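회사 소개

Wotard 주식회사는 복합쇼핑몰과 근린상업시설의 임대 구성, 임차 매장 인테리어 공사 관리, 준공 후 공용부 운영을 수행하는 상업시설 관리 전문 회사입니다. 본사는 Arnedton에 있으며, 현재 관리 대상은 쇼핑몰과 상가 23개 동입니다. 소유주는 부동산 펀드, 시행사, 개인 건물주로 구분되고, 계약 형태는 위탁관리와 업무대행 두 가지입니다.

당사는 건물을 직접 소유하거나 개발하지 않습니다. 임차인에게 자금을 대여하거나 보증하는 업무도 취급하지 않습니다.

연혁

당사의 전신은 Arnedton 구시가의 상가 관리사무소입니다. 초기 업무는 관리비 정산, 공용 전기와 수도의 검침, 간판 허가 대행에 한정되어 있었습니다. 이후 소유주 측에서 공실 구간의 업종 배치안을 요청하는 사례가 늘어 임대기획팀을 별도로 두었고, 임차 매장의 공사 도면을 검토하는 기술팀이 그다음에 설치되었습니다.

Kornon 몰의 위탁관리를 맡은 것은 2022년 6월입니다. Kornon 몰은 지하 1층, 지상 3층 규모의 쇼핑몰로 임차 구획은 모두 138개입니다. 인수 당시 구획 번호 체계가 층마다 달랐고, 일부 구획은 계약서상 면적과 실측 면적이 일치하지 않았습니다. 기술팀이 전 구획을 재실측하였으며, 그 결과에 따라 관리비 배분표를 다시 작성하였습니다. 재실측 성과표는 같은 해 12월 정산분부터 적용되었습니다.

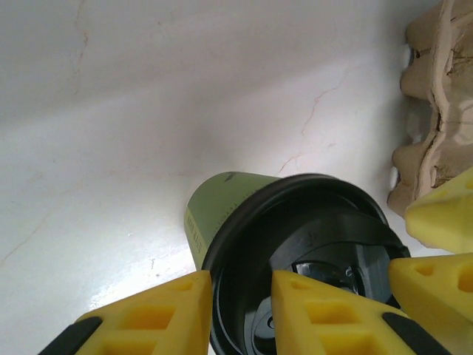

대리석 위에 옆으로 놓인 종이컵

업무 영역

1. 임대 구성 및 계약 관리
임대기획팀은 층별 업종 배치, 임대료 조건 검토, 계약서 작성 지원, 갱신 일정 관리를 담당합니다. 임대료 형태는 고정임대료, 매출연동임대료, 혼합형으로 나누어 관리하며, 매출연동 구획은 매장 판매시점 단말의 월 마감 자료를 기준으로 정산합니다. 마감 자료가 제출 기한까지 도착하지 않으면 직전 3개월 평균으로 가정산하고, 차액은 다음 달 청구서에 반영합니다.

업종 배치안에는 구획별 급배수 가능 여부, 배기 덕트 접속 위치, 전력 인입 용량을 함께 기재합니다. 음식점 후보 구획과 일반 판매 구획은 설비 조건이 다르므로 배치안 단계에서 구분합니다. 배치안의 변경 이력은 판 번호로 관리하고, 폐기된 판도 계약 종료 시까지 보관합니다.

2. 임차 매장 공사 관리
신규 입점 또는 개보수 매장은 착공 전에 도면 검토를 받습니다. 검토 항목은 방화구획 관통부, 스프링클러 헤드 간격, 천장 내 케이블 지지, 바닥 하중, 전면 파사드 돌출 길이입니다. 표준 파사드 돌출 한도는 임대구획선에서 30mm이며, 이를 넘는 설계는 소유주의 서면 승인을 받아야 합니다.

진열대와 기기의 바닥 하중은 제곱미터당 600kg을 검토 기준으로 합니다. 수족관, 금고, 대형 냉장설비와 같이 하중이 집중되는 품목은 하중분산판의 치수와 설치 위치를 도면에 표시하여 제출해야 합니다. 구조 검토가 필요하다고 판단되는 경우 외부 구조기술사의 확인서를 첨부하도록 요청하며, 비용은 임차인이 부담합니다.

공사 자재의 반입은 하역장 예약제로 운영합니다. 예약은 반입 전일 정오에 마감되고, 영업시간 중에는 승객용 승강기로 자재를 운반할 수 없습니다. 소음 발생 작업과 도장 작업은 폐점 후 시간대에 배정합니다. 화기 작업은 당일 허가서를 발급받아야 하며, 작업이 끝난 뒤에도 감시 인원이 정해진 시간 동안 현장에 남아야 합니다.

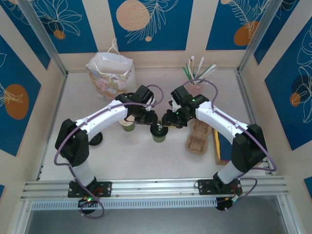
준공 검사는 시공사, 임차인, 당사 기술팀의 3자 입회로 진행합니다. 지적 사항은 중대, 보통, 경미의 세 등급으로 기록하고, 중대 항목이 남아 있는 매장에는 개점 승인서를 발급하지 않습니다. 보통 항목은 개점 후 정해진 기한 안에 보완하는 조건으로 승인할 수 있습니다. 준공 도면은 CAD 원본과 PDF를 함께 제출받아 보관하며, 해당 구획의 다음 임차인이 요청하면 설비 계통에 한하여 열람을 허용합니다.

3. 공용부 운영
공용부에는 통로, 승강기, 에스컬레이터, 하역장, 주차장, 화장실, 옥상 설비 구역이 포함됩니다. 법정 점검 대상 설비는 등록된 전문업체에 위탁하고, 당사는 점검 일정과 보고서, 후속 조치를 관리합니다. 석재 바닥은 구간별로 세정 약품을 지정하여 사용하고, 산성 약품은 대리석 구간에 사용하지 않습니다. 줄눈 보수와 연마는 연간 계획에 따라 폐점 후에 시행합니다.

냉난방은 층별 계통으로 운전합니다. 임차 매장이 자체 실내기를 증설하려면 기존 계통의 여유 용량을 먼저 확인해야 하고, 여유가 부족한 계통에서는 독립 실외기 방식만 승인합니다. 실외기 위치는 옥상 배치도에서 배정합니다.

관리 시스템

당사는 자체 개발한 임대관리 프로그램 Wunderlich를 사용합니다. Wunderlich는 구획 대장, 계약 대장, 검침 기록, 공사 허가 이력을 하나의 구획 번호로 연결합니다. 소유주 계정에서는 공실 현황과 미수금 현황을, 임차인 계정에서는 청구서, 검침값, 공사 신청 진행 상태를 조회할 수 있습니다.

검침값은 원격검침 계량기에서 자동으로 수집되며, 원격검침이 설치되지 않은 구획은 담당자가 월말에 현장에서 입력합니다. 전월 대비 편차가 설정값을 초과하면 청구 전에 재확인 대상으로 분류됩니다. 프로그램의 접근 기록은 계정별로 저장되고, 퇴사자 계정은 퇴사 당일에 정지합니다.

외부 회계 프로그램과의 연동은 CSV 파일 방식으로 제공합니다. 실시간 연동 인터페이스는 현재 제공하지 않습니다.
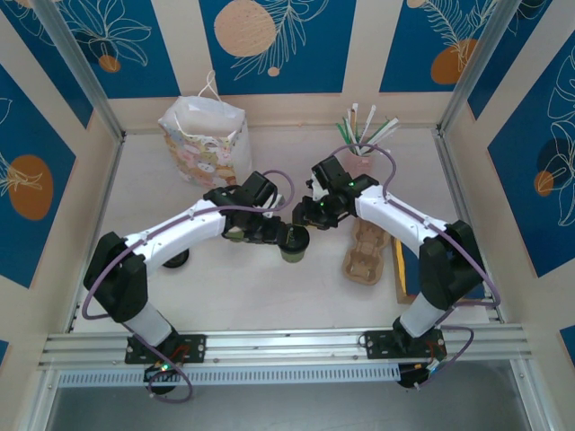
녹색 컵을 잡고 있는 로봇 팔

조직

대표이사 Rosemarie Lindemann
건축설비를 전공하고 상업시설 설비 감리 업무를 거쳐 당사 기술팀장으로 입사하였습니다. 대표이사 취임 이후에도 중대 등급 지적 사항의 최종 확인을 맡고 있습니다.

임대기획팀: 업종 배치, 계약 조건 검토, 갱신 관리
기술팀: 도면 검토, 공사 허가, 준공 검사, 실측
운영팀: 공용부 점검, 미화 및 보안 용역 관리, 하역장 예약
정산팀: 관리비 산정, 매출연동임대료 정산, 미수금 관리
시스템팀: Wunderlich 유지보수, 원격검침 연동

현장 관리사무소는 규모가 큰 건물에만 상주 형태로 두고, 그 밖의 건물은 순회 담당자가 관리합니다. 야간과 휴일의 긴급 접수는 본사 당직실에서 받아 건물별 담당자에게 전달합니다. 누수, 정전, 승강기 정지는 긴급 항목이며, 간판 조명 불량과 개별 매장의 도어 고장은 일반 항목으로 처리합니다.

업무 기준

관리비는 공용 면적 배분율에 따라 산정하고, 배분율의 근거가 되는 실측표는 계약서에 첨부합니다. 항목 간 전용은 하지 않으며, 장기수선 적립분은 별도 계좌로 관리합니다. 연간 정산서는 소유주와 임차인에게 같은 서식으로 제공됩니다.

용역업체는 입찰로 선정합니다. 입찰 참가 업체는 인력 배치표, 보험 가입 증명, 동종 시설 수행 실적을 제출해야 합니다. 당사 임직원과 이해관계가 있는 업체는 참가할 수 없습니다. 낙찰 결과와 평가표는 해당 건물 소유주에게 보고합니다.

문의 및 방문

위탁관리 제안 요청은 건물 소재지, 연면적, 임차 구획 수, 현재 관리 방식을 기재하여 임대기획팀으로 보내 주십시오. 자료 검토 후 현장 조사 일정을 회신합니다. 현장 조사에는 최신 건축물 평면도와 설비 계통도가 필요하며, 도면이 없는 건물은 실측 견적을 별도로 안내합니다.

입점 문의는 희망 건물과 업종, 필요 면적, 급배수 및 배기 필요 여부를 함께 적어 주시기 바랍니다. 공사 신청 서식과 파사드 설계 기준서는 자료실에서 내려받을 수 있습니다. 본사 방문은 사전 예약 후 가능하고, Kornon 몰 입점 매장의 공사 상담은 현장 관리사무소에서 접수합니다.

회사 소개 | 업무 영역 | 자료실 | 입점 문의 | 개인정보 처리방침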